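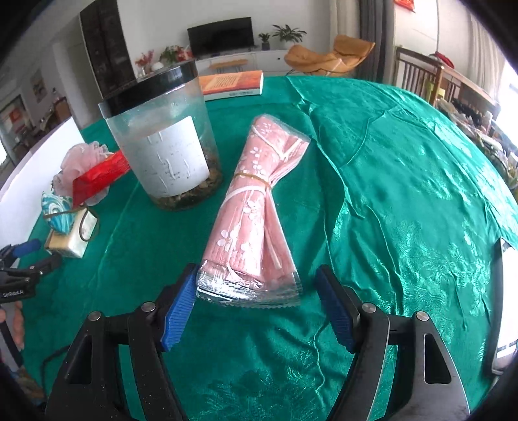

The big table, mid-sort. Pink roll front and center!

I have been promising myself a proper table day since January, and it finally happened. If you've been reading for a while you know the system (if you can call it a system). Everything small and homeless in the apartment gets carried to the big table, the green cloth goes down first, and nothing leaves the table until I know where it's going to live. No putting things back "for now." That's how I ended up with four drawers I couldn't close.

The cloth matters more than you'd think. I bought it for a birthday dinner and it has hardly seen a plate since, but it's so shiny and so GREEN that every little thing you put on it suddenly looks like it deserves a decision. On bare wood my stuff looks like clutter. On emerald it looks like a market stall. It also wipes clean in one go, and after seven hours of dusty packets and mystery crumbs I was very grateful for that.

So, the pink roll. I'm a bit in love with it. Pale pink with little white flowers on dotted stems, still in its clear wrapper, with a rubber band around the middle so it flares out like a bow. I picked it up in Tusbridge at the little shop behind the station, the one where everything is in bins and you have to dig. I went in for thread and came out with this and no thread. My plan was to open it on table day and start using it, and then I put it down in the middle of the cloth and couldn't bring myself to take the band off. It looks like a present! It can stay a present a little longer. I've moved it to the top shelf of the hall closet with the other pretty things I'm saving, and yes, I know what my mother would say about saving pretty things.

The jar took the longest. I love a big clear jar with a black lid, I have three of them, and I'm terrible at labels. I stick a blank one on with great ceremony, get it wrinkled and full of bubbles, and then tell myself I'll write on it when I find the good pen. This one has been label-on, name-off for so long that the label has picked up specks of its own. It's also down to a brown, lumpy layer at the bottom with a whole lot of cloudy jar above it. I did the sensible thing, tipped what was left into a small container for the pantry and gave the jar a long soak in hot water with a spoonful of baking soda. The cloudiness mostly went. The label did not! If anyone has a trick for old label glue that doesn't involve scraping with a thumbnail for half an hour, please tell me. I've tried cooking oil and it only sort of helped.

Next was the pile on the left, which I'd call the bathroom-slash-everything pile. A pink mesh bath puff, a red packet, something swirly in teal and blue, the little gold and cream box, a dark elastic loop. (There is always an elastic. I could open a store.) Small stuff like this is what really eats a day. A thick book is easy, it goes on the shelf. A bath puff makes you think about whether you have a hook, and then you're in the bathroom holding a hook up to the wall.

What helped this time was sorting by where I'd be standing when I wanted the thing, and forgetting about what kind of thing it was. I used to do "paper," "fabric," "beauty" and so on, and it looked gorgeous for a week. But I don't walk into a room wanting fabric. I'm standing in the bathroom with wet hair and I want an elastic. So elastics now live in a saucer by the bathroom mirror, with one spare in the kitchen drawer for when I'm cooking and my bangs are in the soup. The puff got its hook. The gold and cream box is going to hold stamps and loose buttons, and it sits on the desk where I can admire it.

The book with the orange and red cover has been on and off that table for weeks. I read in the living room, right behind where I sort, so books drift. My friend Matěj Gajdoš came by for coffee in the middle of all this, took one look at the table, and asked if he should come back another day. He stayed, though — and he was surprisingly good at it! He'd hold something up and say "keep or go?" and if I took longer than a breath to answer, he put it in the go bag. I rescued two things from the bag after he left. Only two.

By the time the lamps were on, the cloth was nearly clear and I had one full bag for the donation place on Grarmont Street, a small pile to mail to my cousin, and a handful of things I still couldn't place. Those went in a shoebox with the date on the lid: 11/19/20. If I haven't opened it by spring, it goes too. I've done the shoebox thing before and I have never once missed what was inside.

A few of you asked last time how long I leave the table covered. Just the one day. If it runs into a second morning I start eating breakfast around the piles and then the piles win. I put the kettle on early, choose a long playlist (old Magyar folk dances this time, very good for folding) and keep going until I can see green from one end to the other.

Next up is the sewing cupboard, and I'm a little scared. There must be more than 1,000 buttons in there, in tins, in envelopes, in one sock. I'm hoping the stamp and button box can take the nice ones and the rest can go to the craft table at the school. I also need to buy that thread. I'll be back in Tusbridge before the holidays, so if you have a favorite spot there for notions or ribbon, leave it in the comments and I'll go look.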